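The Quiet Cost of a Fund You Forgot

By Halvard Sæther

When I moved to this country I was told two things by my new colleagues. The first was to buy a warm coat. The second was to sign up for the retirement plan at work before the end of the month. I did both on the same Wednesday, and I gave much more thought to the coat.

The plan had a list of funds, and I chose the one at the top. It carried the name of a large balanced fund, and I believed that balanced must be a good thing. For many years I did not open the statements. They came in the mail, then by email, and I put them where I put everything I plan to read later.

Last May I finally sat down with Rawan Najjar, a fee-only adviser at Holmgren. She did not ask me what I thought the market would do. She asked what I was paying, and I could not answer.

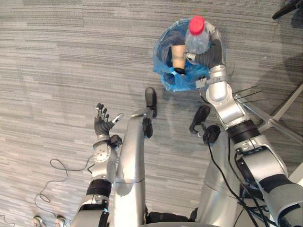 The answer was on page 12 of a document I had received every year. My fund took its costs from inside, before the return was shown to me, so there was never a bill. In one year these costs came to $2,388. I had to read the number again. I once changed my phone company to save less than that in ten years.

"People look for the fee in the wrong place," Najjar told me. "They look for money leaving the account. It does not leave. It is simply never there."

Her former colleague Babak Rostami, who now teaches evening classes in personal finance, explains it to his students with a simple case. Two sisters invest the same amount in the same kind of stocks. One pays a small fraction of a percent each year, and the other pays close to two percent. After one year they hardly see a difference. After thirty years, the second sister has far less, and she has carried exactly the same risk. He says this is the evening when the students stop looking at their phones.

I do not want to say that every expensive fund is a bad one. Ingvild Strömberg, a pension consultant, reminded me that some people pay for advice together with the fund, and that the advice may be worth the money. She has clients who would have sold everything in a bad autumn if there was not a person to call. What she does not accept is paying for advice that never comes. In my case, I had been paying for a yearly meeting, and in all those years I had not been invited to one.

Changing was less difficult than I feared, but it was slow. My plan allowed me to move the money between funds without tax, because it stayed inside the retirement account. With an ordinary account I would have to be more careful, as selling can bring a tax bill in the same year. There was also an old account from a previous employer, with $4,000 in it, and this one took the most work. The form had to be signed on paper. It was returned to me once for a missing middle initial, which I do not have. 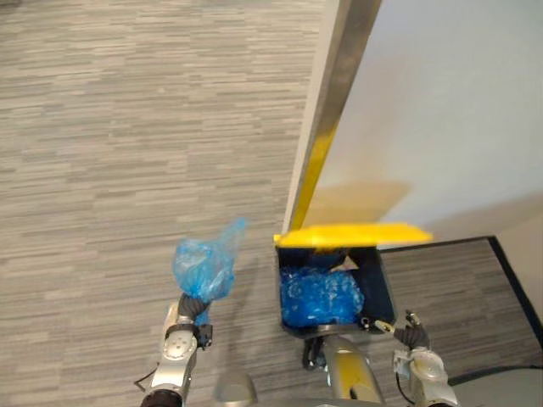 An open bin with a yellow lid, lined with a blue bag.

Najjar suggests that readers begin with the statement they already have. Find the line called expense ratio for each fund, then look for any advisory or account fee that is listed apart from it. If you cannot find these, call the plan and ask for them in writing. She also asks her clients to write down why they own each fund, in one sentence. I had four funds by then, and I could write the sentence for only one.

My new funds are plain and cheap, and I check them 2 times a year. The statements still come by email. I open them now, usually with coffee, and I go to the fee page first.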